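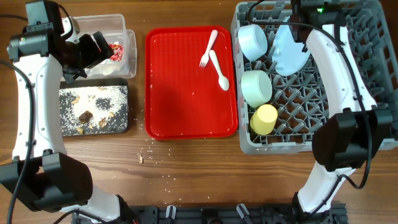 Residents of Plareck Court in Arthorpe say they were glad to hear the door entry system is finally being replaced, although several asked why it had taken two winters.

Barrios, the alarm and locks firm based in Jidstead, will start work in June. The old keypads at all five entrances will come out and fob readers will go in. Each of the 208 flats will get two fobs free of charge. Extra fobs will cost £10 and can be ordered through the estate office.

The keypads have been a sore point on the estate. The code was last changed in the autumn, and tenants complained that it was soon known well beyond the building. Parcels went missing from the ground floor lobby and bikes were taken from the rear store.

Under the new system a lost fob can be cancelled the same day. The main doors will also be fitted with closers and an alarm that sounds if they are left open for more than 40 seconds.

Work will begin at the north entrance and move round the building. Doors will be staffed while they are out of use, and the old code will keep working at the other entrances until the last reader is in. Fobs can be collected from the estate office until 7pm on weekdays.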